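Section 3: Working out what to buy before you buy it

I'm putting this ahead of the assembly steps on purpose. Most people who write to me about the Furkell garment bench have already ordered the arms and then found they had no money left for the table, and I did much the same on my first build! So grab a coffee and go through the steps below before you open a cart anywhere.

3.1 Set your ceiling

1. Write down the most you can spend, then take 500 dollars off it and pretend that part doesn't exist. It's your spares money (fingertips, cables, the odd bracket) and you'll want it.

2. Decide whether you need one arm or 2. One arm will pick up a shirt and move it over. If you want one hand to hold fabric while the other works along it, you need the pair, and the budget changes a lot.

Note: The Mayrhofer mounting rail takes either set-up, so if you're not sure, buy the rail now and leave the second arm for later. I went that way and only had to move a few bolts.

3.2 Plan the work surface

3. Measure the spot where the bench will live. Mine is a nook with walls on two sides, lined with patterned wallpaper and with a marble-print covering on the top. Leave space for the elbow of each arm to swing out, and remember the wrist camera adds to the height.

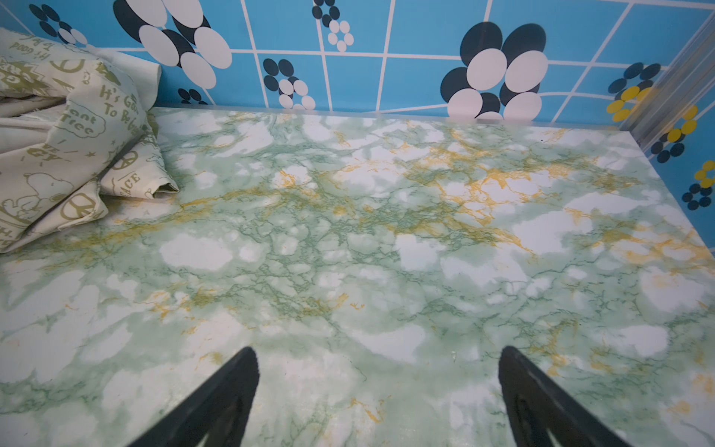 4. Put 200 dollars aside for the surface and lining. You can spend less, and I'd sooner see you spend less here than on fingertips. Contact paper is fine. Order an extra roll in the same pattern while you're at it, as you'll be patching the top sooner or later and the colours can vary between batches.

5. Add metal or plastic edge trim to the list. It's cheap, it tidies up the joins, and I forget it every single time.

Caution: Switch off the arms at the wall before you measure or trim anything inside their reach. Pausing the software doesn't count.

3.3 Choose your grippers

6. Start with the plain two-finger gripper. I know the fancier ones look tempting in the Flinbridge catalogue, but T-shirts and tops are what most of us are handling, and two fingers will get you a long way into it.
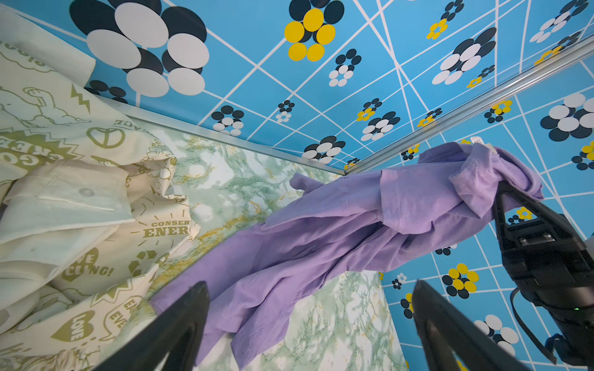
7. Check how much cable you need for each arm, at full stretch, then add some slack. A loop that hangs a bit low is a nuisance, but a cable that pulls tight can wreck a connector, and connectors aren't covered by the warranty.

8. Buy spare fingertips with the first order. Shipping on a small parcel cost me 40 dollars in October, for a part I could have tossed in the box for nothing extra.

3.4 Budget for test clothes

9. Raid your own cupboard first, then the op shop. Get a mix of colours, some with big prints and some with hems and cuffs you can see easily. Keep them crumpled in a tub beside the bench, so nobody is tempted to fold them neatly between runs.
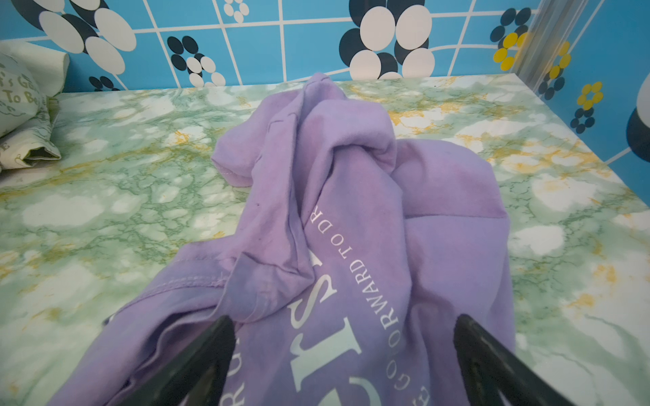
3.5 Before you order

10. Save your list in the Grendness planning sheet and check that the rail, arms and grippers all show the same mounting code. If one of them doesn't match, sort that out with the supplier first, then go on to Section 4.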